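Dinwood Adult Learning Center
Table Styling for the Home, Handout 4
Small seasonal settings: mug, plate, pumpkins

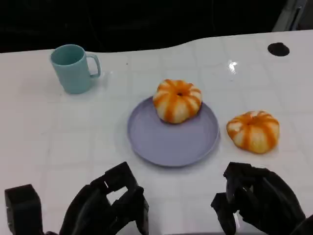 Fig. 1. Turquoise mug, lavender plate, two striped pumpkins on a white table.

Read this handout before the October session. We will spend the first 15 minutes on the color notes and the rest of the time at the tables.

1. Starting with few pieces

Last session covered full settings for a dinner table. A small setting is for a side table, a breakfast corner or the end of a counter. It uses one plate, one cup and one or two seasonal items. With so few pieces, spacing and color matter more than they do on a full table, and a piece that does not fit is noticed right away.

2. Color

The mug and plate in Fig. 1 are both pale. Neither is a traditional fall color. The orange in the pumpkins is the only strong color among the tableware and decorations, so the eye goes there first. The creamy white bands tie the pumpkins back to the white table.

Try the same pumpkins with a dark brown plate at home and compare. The orange will look duller and the white bands will look brighter. Both are usable. Decide which part of the pumpkin you want people to see.

Pale blue-green sits roughly across the color wheel from red-orange. Lavender is farther from orange's true opposite, but it is light enough that the two do not compete. Review the wheel in Handout 2 if this is not clear.

3. Finish

Matte pieces are easier to work with under a ceiling light. A glossy plate picks up bright spots that pull attention from whatever is sitting on it. In the figure the plate and mug are dull and the tabletop is shiny, and the contrast helps the pieces stand apart from the surface. If your own table is matte wood, a glazed plate may do the same job.

4. Placement

Put the plate down first. Set the cup to one side with room for a hand to reach the handle. Then add the seasonal items.

A pumpkin in the exact center of a plate looks like a serving. Moving it toward the back rim leaves part of the plate open. It may hang over the rim a little as long as it sits steady. Press lightly on the top to check.

The second pumpkin goes on the table, off the plate. Two pieces of similar size at different heights read as a pair without looking lined up. The plate rim gives enough difference in height for a small setting.

Leave the rest of the surface clear. Students often add a napkin, a candle and some leaves at this point. Wait until you have looked at the setting from a chair and from standing height.

5. Notes on materials

Small ribbed pumpkins, real or artificial, can both be used in class. Real ones should be wiped and fully dry before they touch a plate. Put a paper round under them if the plate will be used for food later. Check the stem for soft spots.

The Molach room has white tables. The Prumholm room has wood. You will work in both.

6. Practice for next time

Set one small table at home with a plate, a cup and 2 seasonal items. Change the position of one item only and write down what changed. Keep your notes under 400 words. Bring the plate and cup with you, wrapped in a towel.

Reading: Lozano course packet, section 4.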